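Chapter 8
Leaving the Room In: Recording a Band Live

I made my first record with Trudmont in a curling club in February, and I still get letters about the heating fan. It hums all through track 7. One listener wrote to ask which synthesizer we'd used! I told her the truth, and I think she was a bit let down.

I bring it up because this chapter is about recording everybody at once, in one room, and the fan is what you sign up for. Last chapter we built a song up part by part, with Oi-ling Yu playing bass to a click in a cupboard. You could fix anything. Now the drums get into the vocal mic, the vocal gets into the piano, and if the singer flubs the second verse you all go back to the top (or you keep it, and we'll talk about when I would).

Nandi Shabalala, who drummed on that record, likes to set up first and have the rest of us find our spots around her. I've come to work the same way. Walk around while she plays, cover one ear, and stop where the kit sounds like a kit — that's where your main pair of mics goes. We'll do spacing and phase in the second section, and I promise to keep the math short.

You'll need a band of three or more and a room with some colour to it. A church basement is great. A carpeted bedroom will do, but you'll be working harder for less.

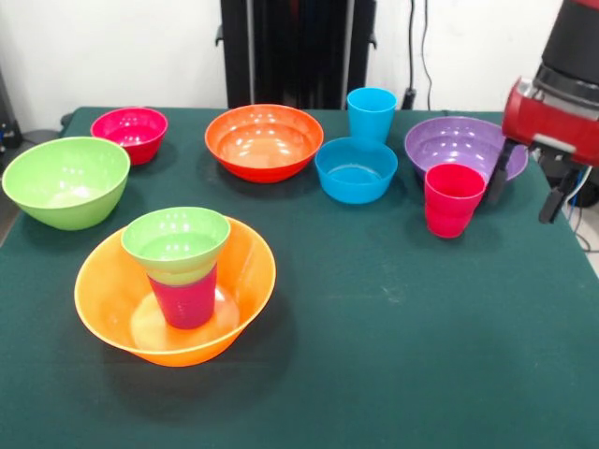 8.1 Listening to the Room

Before you unpack a single cable, clap. Clap in the corners, clap in the middle, and write down what you hear in your own words. "Boingy" is fine.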